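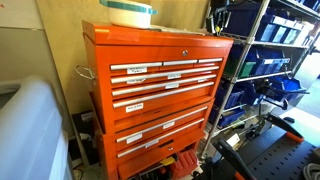 Orange rolling tool chest with papers on the lid.

March
By Mareike Kasten, Document Services

Revised Numbering for Work Instructions

Document Services has completed its review of the work instructions held at the Sirkinham site. The register listed 841 instructions at the start of the review, of which 50 have been withdrawn as duplicates. A list of the withdrawn titles is posted in the Wirnik document library, under Notices.

Each remaining instruction now carries a two-letter department prefix and a revision letter. The old numbers will stay searchable until the next annual audit. Staff who cite a work instruction in a training record, a job card or a supplier letter should use the new number from now on – records already signed do not need to be changed. 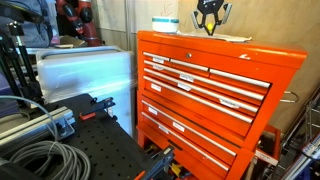
Printed copies remain the responsibility of the department that issued them. Supervisors are asked to check the revision letter on each printed copy against the register and to return outdated pages to Aaliyah Charbonneau in Room 2. Handwritten changes are not accepted. A proposed change should be submitted on the standard request form and signed by the department head.

Instructions shared with Anlow are under separate review, led by Raphaël Guérin, and keep their present numbers for the time being. Questions on prefixes may be sent to Vasanthi Gowda.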